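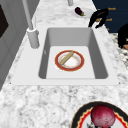

How many times must a person show a task to a robot before the robot can learn it?

It depends on the task and on how different the demonstrations are from each other. For our kitchen work we plan 116 good demonstrations for one task, and after this we train once and look at the result before we record more.

Many readers wrote to us after the October issue with more or less this same question, so we take more space for it this month and tell how the recording is going at Mikstead.

As you may remember, we do the first part of the work in simulation. The kitchen lives on a computer, and so does Lobo, the arm that we drive. A person sits at a desk in our Claltberg office, holds a controller in the right hand, and sees the kitchen on two screens. When the hand moves, Lobo's hand moves too. When the trigger is pressed, the fingers close. Everything is written to disk by Jilix, our recording program: the views, the joint angles, the position of the fingers, and one sentence in normal words which says what the person wants to do, such as "take the eggplant from the plate in the sink."

The task group for this season is the sink. We chose it after long discussion. A table is easier, and most of our older recordings were made at a table. But a sink has walls, and the arm must come in from above and go out again the same way. People who are very good at the table become slow at the sink. They touch the rim, or they come down too early, and then there is no space for turning the wrist. I did it myself for one whole morning and my respect for the operators is now much bigger.

The countertop material, the plates and the food are changed by the program between recordings. The operator does not choose them. We had a discussion about this also, as some of us wanted the operators to begin with one fixed kitchen until they felt comfortable. We tried that in October. The recordings were smooth and nice to look at, and the trained policy did quite well in the same kitchen. Then we changed the countertop, and it went to the wrong place again and again. So now the kitchen changes from the first day.

What is a good demonstration?

This is the part where we have learned most. In the beginning we accepted everything that ended with the food in the right place. Now we look at the whole path. A demonstration is kept if the operator moved without long stops, if the fingers closed one time only, and if nothing else was pushed on the way. Very small corrections are welcome. A person who comes a little too far to the left and then corrects it gives the robot something useful, for the robot will also come too far to the left one day, and it should have seen how to go back.

Long stops are a different matter. Operators stop to think, it is natural. But the robot does not know that the person was thinking. It only learns that at this place above the sink one should stand still, and later it stands still there, sometimes until the time is over. Jilix can cut a stop out of the recording, and we used this function a lot in the beginning. I am not a big friend of it anymore. After the cut, the movement before and the movement after do not fit together so well, and one can see a small jump. We prefer to throw the recording away and make a new one.

Please note that the operators are not paid by the recording. We had it so in the first weeks, and it made people hurry.

How the controller is held

Several of you asked about this, so I write it down one time properly.

Hold the controller like a glass of water, with the thumb on the side and not on top. Put the elbow on the armrest. Before you press the start button, bring your wrist to the middle of its range, otherwise you will arrive at the end of your own movement before Lobo arrives at the end of his. If you feel that your wrist is at the limit, press the clutch button with your thumb. Lobo will wait. Turn your hand back to a comfortable position, release the button and continue.

Using the clutch makes a short stop, this is true, and I wrote above that stops are not good. A short one is no problem. We measured the stops in the accepted recordings, and the clutch stops are so short that they do not change anything in the training.

For going into the sink, we ask the operators to do the turning of the wrist while the arm is still high. First turn, then go down. Coming down and turning together looks more elegant and experienced people like to do it, but the new ones copy them and hit the wall of the basin. When everybody does it in the same order, the policy also learns faster.

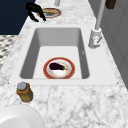
The second thing we ask is that people look at both screens. One screen shows a fixed view of the kitchen and the other shows the view from near the hand. Almost all new operators look only at the fixed view, as it feels more like real life. But depth is hard to judge on a flat screen, and without the hand view they close the fingers too high, over the food, and have to try again. After some days this becomes better by itself. We also tried a headset. Two of our operators liked it very much, but the others became tired or a little sick, so it stays in the closet for now.

Round things and long things

Food with a long shape should be taken across the middle, with the fingers on the two long sides. It sounds simple. The difficulty is that the long shape can lie in any direction, and the operator must turn the wrist to fit. Some directions are comfortable for the human hand and some are not. When we looked at the first recordings, we saw that operators took the thing near one end when the direction was uncomfortable, to save themselves the turning. The robot learned this habit very well! It is now written in the instructions that the grasp must be near the middle, and Jilix shows a thin line on the screen to help.

Round things roll away. For these we let the operators go slower on the last part, and we accept one extra correction.

Where we are now

On Nov 9, 2022 we had 697 recordings in the store for the sink group, over all tasks. This is before checking. Three tasks are complete with their 116 demonstrations, and a fourth one is nearly there. The rest of the recordings are waiting to be looked at or were already rejected, but we keep the rejected ones in a separate folder. Maybe they will be useful later for teaching the robot what a failed attempt looks like. We have no plan for it yet.

Checking takes more time than we wished. Each recording is watched by a person who did not make it. In a normal afternoon one person can check 14 with full attention, and after this the eyes are tired and mistakes come in. We thought about letting a program do the first selection, and there is now a simple version that finds the long stops and the double closing of the fingers. It does not understand if a plate was pushed. A person is still needed there.

The first training on the complete tasks is running while I write this. I do not want to promise a result. With the table tasks, the first training was always disappointing and the second was much better, after we had seen where the arm became confused and recorded more for those places. I expect the same with the sink. If it goes in this way, we will record an additional 17 demonstrations per task – only from the difficult starting positions – and train again.

The real Lobo will come into the work after that. Its sink is already installed in the room next to the office, but the water is not connected and will not be. We need to find out how much of the simulated recordings can be used for the real arm directly and how much must be recorded again by hand. In this area I hear very different opinions, also inside our own team.

For operators: the schedule for the next weeks is on the board by the door, and the morning places are full. In the afternoon there is still room. If you have not used the new version of Jilix, please come a little earlier the first time, as the clutch button has moved from the front to the side and your thumb will look for it in the old place.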